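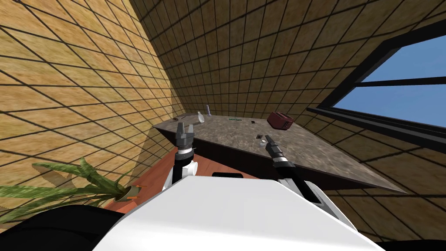 By Nic Aodha
Renda Kids: Everyday Science
Reading time: 5 minutes

Why does stone feel cold?

Put your hand flat on a stone kitchen bench. Now put it on a wooden chopping board that has been sitting on the same bench all night. The stone feels colder.

Check them both with a thermometer, though, and you will get the same number. If the kitchen is 14 degrees, the stone is 14 degrees and so is the board. Things left in a room for a long time end up at the same temperature as the room.

So why does your hand tell you something different?

Your hand is not a thermometer

A thermometer measures how hot or cold something is. Your skin does a different job. It notices how fast heat is coming in or going out.

The skin on your hand is usually warmer than the things in your house. When you touch something cooler than you are, heat moves out of your skin and into the thing you are touching. Heat always travels this way, from the warmer thing to the cooler thing. If heat leaves your hand quickly, your brain gets the message "cold". If it leaves slowly, the message is much weaker.

Conductors and insulators

Heat moves easily through some materials. We call these conductors. Metal is a very good conductor and stone is a fairly good one. When you touch a stone bench, heat from your hand soaks into the surface and then spreads deeper into the stone. The surface stays cool and keeps taking more heat from you.

Other materials slow heat down. We call these insulators. Wood, cork, wool and foam are all insulators. Many of them have tiny pockets of air inside, and air is poor at passing heat along when it can't move about. When you touch a cork mat, the top of the mat warms up fast and the heat has nowhere much to go. Soon the mat is nearly as warm as your skin, and it stops feeling cool.

Stone is heavy too

A big piece of stone can take in a lot of heat without warming up very much. At the old Brarnard quarry near Zotemholm there is a cut block by the gate that weighs 287 kilograms. You could lean on it all morning and most of it would stay just as cool as when you started.

This works the other way as well. In January, the sun shines on that block all day and it slowly heats up. After the sun goes down it is still warm, long after the air has cooled. Lizards know where to find it.
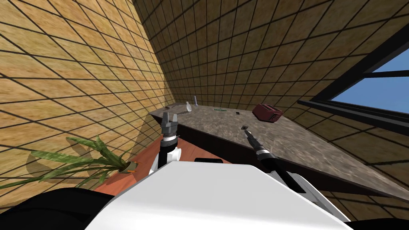 One reader wrote to us to say that her bathroom floor feels freezing in winter but the bath mat doesn't, and she wanted to know if the mat was making its own heat. She had even left it out in the hall overnight to see if it would "run out".

It doesn't make any heat. The mat and the floor are very close to the same temperature. The mat is fluffy and full of air, so heat leaves your feet slowly. The tiles let it go quickly. A blanket works like this too. It keeps your own heat from getting away.

Try it yourself

You will need:
a metal spoon
a wooden spoon
a plastic spoon
two ice cubes the same size
two plates, one metal and one plastic

Leave the spoons and plates on a table for a few hours, out of the sun. Touch each spoon to your cheek. Which one feels coldest?

Now put an ice cube on each plate. Most people guess that the ice will last longer on the metal plate, as it feels colder. Watch them both and see which melts first. Remember which way heat travels, and which plate is better at passing heat to the ice.

Words to know

Conductor: a material that heat moves through easily
Insulator: a material that slows heat down
Temperature: how hot or cold something is

Next: Why do windows fog up?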